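Small Bands, Small Rooms: Dundus and the Brerkumero Sessions
Speaker notes, Fri 13 February
Jadwiga Ziółkowski

Opening

Say hello, check the people in back can hear. Start track one under my voice and fade it after the second verse.

Dundus was a duo, organ and drums. They had no bass player at any point. The organ player covered the low end with her left hand, and on the early recordings you can hear it drop out whenever she reaches over to change a setting.

I first heard them as the opening act at the Baumgart. I had gone for the headliner and I can't remember much of the headliner's set.

How the songs were put together

Most of the songs came from drum patterns. He would play a pattern for a long time and she would look for chords over it. The words came last. On the practice tapes she sings nonsense syllables, and a few of those stayed in the finished songs. The title Brerkumero is one of them. People have asked whether it's a place name. It's just what she sang in the gap.

Play the practice tape clip (short one). Then play the album version right after, no talking in between.

Point out: the tempo is faster on the album. The chorus is the same. The bridge is new and was written in the studio.

The two voices

They nearly always sing together. She takes the upper part, but on the slow songs they trade. Neither voice is mixed louder than the other, which makes the words hard to follow until you've heard the record a few times. Reviewers complained. I think it suits the songs.

Ask the room: who hears the lower voice as the main tune? Wait for hands. It usually splits.

The label

Jelirico was one person with a post office box. The deal was a handshake. The first pressing of Brerkumero was 621 copies. They had paid for more than that, and the plant sent what it sent. The second pressing was 100, on thinner vinyl, with the back cover printed too dark to read the song list. If somebody offers you a copy, check the back cover before you pay first-pressing money.

The label did no advertising. It mailed records to college stations with a handwritten note about which song to play first. Those notes were good. I have one and will pass it around. Please don't fold it.

Touring

They drove themselves and carried the organ in the back of a station wagon. It needed two people to lift and the drums went in around it. The longest tour was the one in July, when the heat kept knocking the organ out of tune. On the live tape from that month they stop a song in the middle, wait, and start it again from the top in a lower key.

Play the live clip. It runs around 4 minutes, so cut it after the restart if we're behind.

Skip this part if short on time: the set lists. They wrote a new one every night, on whatever paper was there, and changed the order during the show anyway.

The last record

It came out after Jelirico had closed, so they sold it at shows and by mail. It has more piano and less organ. The drumming is quieter, a lot of it with brushes. I was disappointed when I got it. I've come around on side two, less so on side one, where three songs in a row have the same tempo and the same kind of ending.

Play side two, track 3. Let it run to the end.

Questions

Likely ones: Are they still playing? Not as Dundus. Can you buy the records? Used only. Is there a reissue coming? I've heard talk of one for years and wouldn't plan on it.

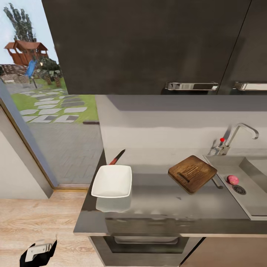
If there's time after questions, play the slow version of the title song from the practice tapes. It has a false start, so tell people to wait through it. Get the handwritten note back before anyone leaves.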